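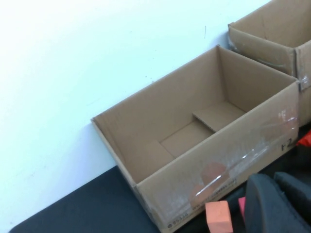

Sort cell at Heywood, what changed for packers

tapeline_8
Two boxes per station, foam and snacks mixed on the table, F2 marked on one box. The arm picks. The packer now clears faults and swaps boxes. Target is 427 items per shift.
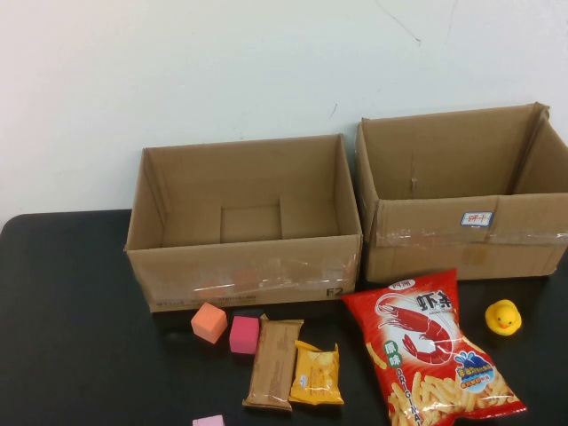
Boxes F2 and its neighbor, both empty, items in front.

dockside215
Swapping boxes is still packing. At Avell they called it "cell tending" and dropped the pay grade. Check yours.

tapeline_8
Grade is unchanged until December. Lifting is down, standing is not.

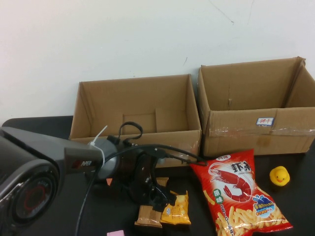 m_orrin

I disagree with dockside215. I tend 8 of these at Sondach and it is different work. Chip bags are the hard case: film wrinkles, the grip point moves, and someone has to judge whether to retry or pull it by hand. Rigid items need far less attention.

dockside215
Then judgment should be in the job description. Ours says "monitor."

m_orrin
Agreed on that. Ours was rewritten after 1,500 logged stops.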